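The Long Way to a Clean Whiteboard

By Sofia Fonseca

The pitch, as it was given to me over bad coffee at Tredine, goes like this. Somebody holds a gripper in one hand and does a household job with it. A camera on the tool records what the fingers do. Repeat a few thousand times, feed the recordings to a learning system, and a robot arm that has never seen your kitchen will be able to tidy it.

I have been writing about automation long enough to have heard several versions of this, and I went in with my arms folded. They are still mostly folded.

Tredine rents half a floor above a tile showroom. On the morning I visited, September 10, 2018, there were five people in the room and no robots. The arms are kept at another site, run by the company's partner, Kisomik, and most of the people I met had been in the same room as one only once or twice. Their job is to make examples. They pick things up, put them down, wipe, stack, pour, and start over.

"You stop thinking of it as cleaning," said Hiba Srour, who had been at it since the spring. "You think, was that a good one or a bad one."

A good one is short, smooth and finished. A bad one has a fumble in it, or a hand in the way, or a moment when the person stopped to think. Ilídio Louro, who manages the collection, showed me the tally for the project they call Hokutgate. The target is 3000 usable examples of small desk jobs. They had recorded more than that already. After the bad ones were thrown out, 2695 were left.

I asked who decides what is bad. He does, mostly, along with whoever is free. 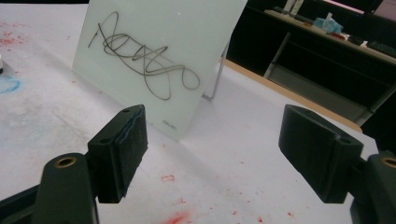 That answer bothered me more than it seemed to bother him. If you throw away every try in which a person hesitates, you end up with a library of people who never hesitate. The machine that learns from it will have seen thousands of confident endings and hardly any recoveries. Then it goes out into the world and knocks something over, and there is nothing in its past to tell it what comes next.

Louro has heard this before. "We keep some of the messy ones," he said. How many? He looked it up for me. Of the 2695, the number tagged as containing a mistake and a correction was 70.

To be fair to him, the argument for clean examples is not a silly one. A system that copies what it is shown will copy the fumbles too, and the early batches at Tredine apparently did just that. Mariann Bodnár, the engineer who trains the models at Kisomik, told me over the phone that one of their first arms had learned to pause before every grasp. It paused because the people had paused, while they worked out how the tool felt in the hand. "It looked thoughtful," she said. "It was very annoying."

She also told me what she really wants, and it isn't a bigger number. She wants different desks. She wants glossy surfaces and dull ones, bad light, tables that have been used hard, objects that belong to different people. A model trained on one table, she said, becomes an expert on that table. I asked how many tables Hokutgate had used so far. She thought it was 2 but told me to check with Louro. It was 2.

This is the part of the business that gets left out of the presentations. Collecting with a handheld gripper is cheap compared with hauling an arm from place to place, and the great promise of the method is that it can go anywhere. You could hand the tool to a baker or a school janitor and get back a week of work from a real place. What happens instead is that a company rents a room, buys a few things to put on a table, and stays there. Rooms are easy to schedule. Bakers aren't.

Custódio Salgado left Alvarado, a competitor, last November, after a little under two years of running the same kind of operation. He is blunter than anyone still drawing a paycheck from it. The daily quota, he says, shapes the data more than any engineer does. People find the fastest way to do a job and then do it that way all day, from the same chair and the same side. "You ask for variety and you pay by the piece," he told me. "Guess which one you get."

Tredine doesn't pay by the piece, and Srour says she is told to change things up between tries. She moves the objects, switches hands, sometimes stands. When I watched her for an hour she did all of those, though less often toward the end. I would have done the same. I tried the gripper myself and my wrist was sore in ten minutes. Louro kept none of my attempts.

None of this means the approach is a dead end. Bodnár sent me a clip later that week of an arm closing on a marker cap it had not been trained on, and lifting it, and setting it down where it was supposed to go. I watched it several times. Then I asked for the clips in which it failed, and how many there were. She said she would have to ask whether she could share those.

I asked again before this issue closed. She was still waiting to hear. Hokutgate, meanwhile, has been given a third table, which Louro says is darker than the others and a little wobbly. He sounded pleased about the wobble.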